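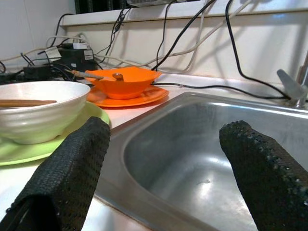

An open two-finger gripper at a kitchen sink, with bowls and plates on the counter alongside.

Buyers of service robots deserve plainer terms than they are now offered. The Orkard dish-clearing kit, on sale to care homes and small canteens since August, is a fair case to consider. It comes with an arm, a two-finger gripper with textured sleeves, and a support plan priced at 181 dollars a month. The hardware is respectable. The plan is harder to defend.

Under the published terms, replacement sleeves are covered only when a site logs fewer than 89 hours of use in a month. A kitchen that serves three meals a day will pass that mark well before the month is out. Sleeves are the part that meets every plate and every bowl, and they should be treated as an ordinary running cost, stated in full before a contract is signed.

There is also the matter of what the kit is said to handle. The Orkard brochure lists 17 kinds of tableware. A chopstick laid across a bowl is a different task from the bowl alone, and so is a utensil left standing in a dish – yet the list treats each item as if it arrived by itself. Gretwood, which sells a competing arm, at least publishes separate results for stacked and mixed loads.

Our position is that public purchasers should ask for an 18-day trial at their own sink, with their own dishes and their own counter clutter, before any payment falls due. Brindgate already grants such trials on request. Orkard has said that it will review its terms, and it should do so before the next round of contracts opens.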